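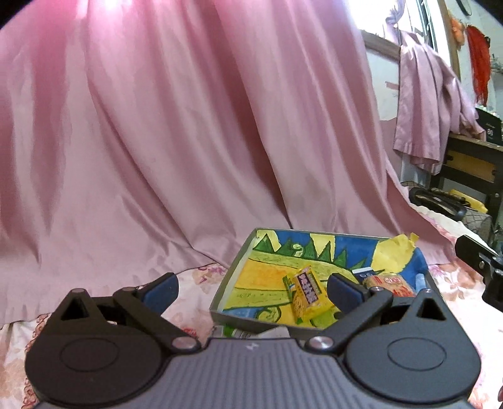 Radka Georgiev held that a box of this kind had no fixed purpose in the household until something was put in it and left there for a week. The remark was made in the second round of interviews, in reply to the question of how reused boxes should be coded, and it led to a change in the coding scheme described in this section.

4.2 Decorated boxes in sleeping areas

The household inventory recorded 594 open containers kept in rooms used for sleeping. Of these, 90 had been decorated by hand, most often with paint or marker. The present section deals only with the decorated group. Undecorated containers are treated in Section 4.1, and closed storage such as drawers and trunks was left out of the study.

Figure 3 shows a shallow rectangular box from the decorated group, resting on a floral sheet. A landscape covers the interior, with pointed dark green shapes against blue along the far side and bands of green and orange-yellow nearer the front. The box was entered under the code for interior decoration and, on account of the yellow snack packet inside it, under the code for food as well. A long pink curtain hangs behind it. Textiles of this type were recorded on a separate sheet and are not discussed further.

The placement of the picture is of some interest. Where a box is painted on its outer walls, the decoration remains in view whatever the box contains. Where the picture is on the inside, every object put into the box covers part of it. Respondents who kept boxes of the second type were asked whether this affected what they stored. Several said that they preferred small items - packets, hair ties, chargers - that could be moved aside easily. Arben Papadopoulos disagreed with this reading and proposed in his comments on the draft that shallow walls alone would account for the small size of the contents. The data do not allow the two explanations to be separated, as nearly all boxes with interior decoration were also shallow.

Food was found in 17 of the decorated boxes. All of it was packaged and ready to eat. The earlier Plokitex survey had grouped snacks kept in bedrooms with kitchen overflow, on the assumption that they were there for lack of cupboard space. Our interviews give little support to that view. Respondents with ample room in the kitchen also kept snacks near the bed, and they described the practice as a matter of reach and of habit. One respondent moved the same box from shelf to bed each evening and back again in the morning, and did not regard either spot as its proper place.

This last point created a practical difficulty. The original form asked the recorder to state where a container "belonged." Zorica Vidmar and Blagoje Đorđević, coding the same homes separately, gave different answers for many boxes found on beds. The item was replaced with two others: where the container stood at the time of the visit, and where the respondent would look for it first. Agreement improved on both items, although boxes shared by two or more people remained hard to code under the second. For these, all answers were entered - including those that conflicted - and the box was marked as shared.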